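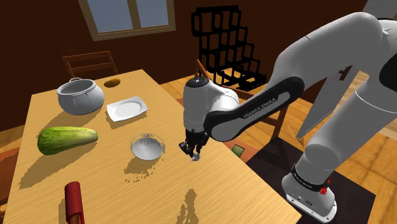
仿真场景里的厨房桌面,和家里的餐桌一样需要收拾。我们社团做桌面抓取项目的第一个学期,大部分时间没有花在写控制程序上,都花在摆东西、调东西、找东西上。后来我们把摸索出来的做法记在共享文档里,慢慢攒成了这一页。桌上的物件不多:一口带两个小提环的银色锅,一个白色方盘,一只小白碗,一根横放的大黄瓜,靠近桌沿还立着一个红色的圆筒状物件。机械臂从右边伸过来,两根短短的黑色手指朝下停在小碗旁边。下面的建议都围绕这样一张桌子来写,换成别的桌子大多也能用。

适用范围:中学或大学社团、兴趣班、校际比赛的准备阶段。我们参加的是霍克波特(Hokport)的家务操作赛,仿真组和实物组都有,规则以当年的通知为准。

一、摆放

先摆大件,后摆小件。锅放远端,碗和盘放中间,细高的东西放在手臂不经过的一侧。家里摆桌子习惯把常用的放在手边,给机械臂摆桌子也差不多,只是“手边”要按底座的位置来算。

物件之间留出手指张开后的宽度,再加一点余量。新手常把碗和盘挨在一起,看着整齐,手指一下去就碰到盘沿。

细长的东西,比如黄瓜、擀面杖、长柄勺,横放还是竖放要事先定好。定好之后写进任务说明,全组按同一个方向练。随机方向留到后期再加。

桌沿留一条空边,宽度按最大的物件算。放在边上的东西一碰就掉,掉下去这一轮就得重来。练习初期,桌沿的物件只当障碍物用,不当目标。

不要一次摆太多。我们最初恨不得把整个厨房搬上去,结果失败了也看不出是哪一步出的问题。一个目标、一个容器、两三件干扰物,够练很久。

二、几类厨具的抓法

碗:从碗沿夹,一根手指在里,一根在外。下探深度不要太大,夹住边就行。碗壁越薄,闭合速度越要放慢。

方盘:平放的盘子最难拿。盘沿贴着桌面的话,手指伸不到下面去。可以先把盘子推到桌边,露出一截再夹。如果比赛不允许推,就选盘沿抬得高一些的盘子。

锅:锅身圆鼓,直接夹锅身容易滑。口沿够薄就夹口沿,提环够大就夹提环,先量一下手指宽度再决定。空锅练熟了再往里放东西。

黄瓜、茄子这一类:夹中段偏粗的一头,手指方向和长边垂直。夹偏了会一头下垂,放进锅里时容易磕到锅沿。抬高一点再平移,到锅口正上方再往下放。

瓶罐:从上方夹不一定合适,太高的会顶到夹爪底部。侧面夹要让手腕转过来,先检查手臂会不会扫到旁边的碗。

三、仿真里的小毛病

影子发碎、边缘成锯齿状,一般先查光源的阴影分辨率,再查阴影偏移。我们用的渲染模块叫布林斯卡(Brirnska),默认设置偏省资源,桌面上常出现一块一块的深色斑。对纯靠关节数据的练习没有影响,对用相机图像的练习影响很大,程序会把深色斑当成物件。处理办法是训练前把阴影调细,或者干脆多换几种光照,让程序见得多一些。

桌面和物件颜色太接近时,换桌面,不要换物件。物件的颜色常常是任务的一部分,改了以后前面的数据就不能混用。

物件刚载入时会轻轻跳一下,这是初始高度设得不对,模型和桌面有一点重叠。把物件抬高2毫米再放下来,等它稳住了再开始计时。

夹爪闭合以后物件慢慢往下滑,先看摩擦系数,再看夹持力。很多人一上来就加大力气,力太大时轻的碗会被弹飞。

背景里的椅子、柜子、窗户可以留着,但要确认它们的碰撞体没有伸到桌面上方。我们有一次手臂总在同一个地方停住,查了很久,原因是一把椅子的碰撞盒设得太大。

四、记录

每一轮都记:物件名称、起始位置、目标、结果、失败原因。失败原因只用固定的几个词,例如“碰撞”“滑落”“未夹到”“超时”。自由填写的话,到后面没法统计。

到提交报告为止,我们一共存了2,152轮,其中能用的是1,549轮。不能用的大多是中途改了场景又没有改版本号。所以场景文件改一次就换一次编号,哪怕只挪了一只碗。

数据整理用的是杜德克(Dudek),一个高年级同学写的小脚本,能按失败原因分文件夹。用电子表格也完全可以,关键是当天整理。隔了一周再看,谁也想不起某一轮为什么标了问号。

五、换到实物桌面之前

下面这张单子贴在活动室门后,照着做:

桌腿垫平,桌面擦干,不留水迹和油迹。
玻璃和瓷器先换成塑料或木制的同尺寸替代品。
锅里不放水,不放食物。
真黄瓜每次用完擦干收好,软了就换,软的夹起来会留印,重量也会变。
急停按钮放在操作的人伸手能碰到的位置,开机前按一次试试。
手臂活动范围用胶带在地上标出来,开机后人站在线外。
第一遍用最低速度空走,不夹东西。
底座附近不放书包、凳子和电线。

实物组每次练习最多30分钟,到点休息,换人。盯着手臂看久了容易走神,走神的时候最容易忘记按急停。

六、活动室的厨具怎么收

练习用的厨具和吃饭用的分开放,练习的那一套贴上蓝色标签。碗盘叠放时中间垫一张厨房纸,减少划痕。表面划花以后反光会变,相机看到的颜色也跟着变。

夹爪手指上的软垫每周用湿布擦一遍,晾干再用。沾了油就用一点洗洁精,擦完要再过一遍清水,残留的洗洁精比油还滑。

标签不要贴在相机看得到的一面,贴碗底、盘底、锅底都行。

七、比赛前一周

停止加新功能。把已经能做的动作反复跑,找出成功率最低的一步,只改这一步。我们去年(六月那一场)赛前临时换了抓取程序,名字叫塞尼尔(Cenier),单独测试很好,和原来的放置动作接在一起就对不上高度。最后退回旧版才完成比赛。

把场景文件、程序、设置各拷两份,一份放电脑,一份放移动硬盘。现场的网络不要指望。

分工写在纸上:谁摆桌,谁操作,谁记录,谁看时间。摆桌的人带一把软尺和一张摆放图,图上标好每件东西离桌沿的距离。

赛后当天把桌面照片和记录表一起存档,文件名写清场次和轮次。借来的厨具洗净擦干再还。

本页更新于2023年2月12日。关于软垫更换和相机高度的内容正在整理,写好后会加在第六部分后面。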